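Subject: Re: [nuno-ml:736] 柄の壁紙の部屋にかけるカーテン
Date: 2022年2月2日

みなさま、こんばんは。布と暮らしのMLにはいつも読むばかりで、書き込むのはずいぶん久しぶりになります。寒い日が続きますが、お変わりありませんでしょうか。

> 北側の和室を洋間に直したとき、前の住人の方が貼ったという
> 柄の壁紙をそのまま残しました。気に入ってはいるのですが、
> カーテンを無地にすると急に事務所のようになってしまい、
> かといって柄物をかけると目がちかちかします。
> Numholmの麻に草の柄があるので、それで縫おうかと
> 迷っています。麻は縮むとも聞くので、そのあたりも
> 教えていただけるとうれしいです。

わかります、わかります。うちも同じことで何年も悩みまして、家族には「どれも一緒に見える」と言われながら、端切れを壁に留めては外し、留めては外ししておりました。

結論から申しますと、私は草の柄に一票です。壁が規則正しく繰り返す柄なら、布のほうは余白の多い、少しばらけた柄のほうが喧嘩しにくいように思います。柄の大きさも、壁と同じくらいのものは避けて、思いきって大きいか、うんと小さいか。あとは地の色ですね。真っ白だと壁が急に古びて見えることがありますので、できれば生成りも取り寄せて、昼と夜の両方で見比べてみてください。うちは昼の光だけで決めてしまって、夜に電灯をつけたら思ったより青くて、しばらくしょんぼりしました（いまは見慣れて、それなりに可愛がっております）。

さて、麻の縮みのことです。Numholmの麻は私も縫ったことがありますが、水通しをしないで裁つのはおすすめしません。丈198センチで仕上げるつもりだった寝室のカーテンが、最初の洗濯で最大4センチ短くなりまして、床との間からすきま風が入るようになってしまいました。それも左右で縮み方が違うのです。脱水のあとすぐに広げたほうと、うっかり洗濯機に置いたままにしたほうとで差が出たらしく、結局両方ともほどいて裾を出し直しました。裾を深めの三つ折りにしておいたのが救いでしたけれど、折り目の跡はいまでもうっすら残っています。

水通しは、お風呂の浴槽にたっぷり水を張って、蛇腹にたたんだ布を一晩沈めておくのが楽です。洗濯機でも構わないのですが、折り皺がつくと厚手のものはなかなか取れません。干すときは竿を2本使って、布が重ならないように渡してやってください。生乾きのうちに布目を手で引いて整え、裏からアイロンです。このひと手間が面倒で、私は毎回、もうやらないと言いながらやっています。

それから芯地ですが、Dadskaの不織布の芯は軽くて扱いやすいものの、麻に合わせると私にはちょっと頼りなく感じました。上のひだがだんだんお辞儀をしてくるのです。うちではClultonの綿の芯に替えて落ち着いています。幅が広いので余りますが、余りはタッセルの中に入れてしまえば無駄になりません。糸は普通のポリエステルで十分でした。針だけは新しいものにしてくださいね。

そうそう、前にどなたかが書いていらしたĐinhという生地屋さん、5月に店を移られたそうで、以前の住所に行っても入れません。私は知らずに訪ねて、隣のパン屋さんに教えていただきました。新しいお店は駅の反対側で、端切れの籠が入口のすぐ脇にあります。草花の柄も、季節を問わず奥の棚に置いてあるようです。

長くなってしまってすみません。壁が縦の縞に沿った花柄で、布が白地に灰色のシダという取り合わせの写真です。 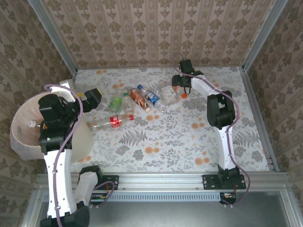
縫い代のほうは、裾だけでも多めに見ておいてください。あとから出せると思うと気持ちがずいぶん楽です。縫いあがったら、ぜひまたこちらで様子を聞かせてくださいませ。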